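I've been putting off the gripper comparison since September, but Delia Sandu lent me her Zuvden set so I ran out of excuses. Same arm, same tagged blocks, same printed ring to pull them out of.

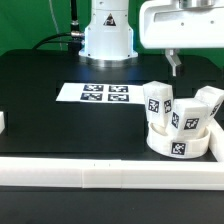
Gripper over the block pile, tag sheet on the left

The stock Skiveo jaws went first. Strong grip, but they hate a tilted block! I kept nudging the tall ones over before I could close on them, and by lunch I was pretty grumpy.

So I spent a while with the wrist camera feed instead. It's soft up close, but I like having a tag on each finger - if my math is off, I see it right away. 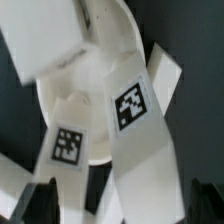

Wrist camera, looking down past the fingers at the ring

After that I quit guessing offsets and slowed the approach way down. Delia says I should've started there (she's right, ugh). 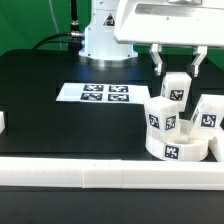

A cube up off the table, tag facing out

My log has 2,146 grasp tries in it so far, and 1,804 of them held. More than 200 of the misses were leaning blocks.

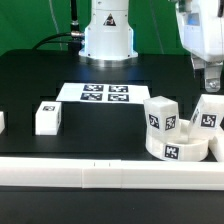

Next I want to swap the controller for the Rizk one Ryan Haworth keeps raving about and run the leaning blocks again. If you've tuned one of those, please send me your settings!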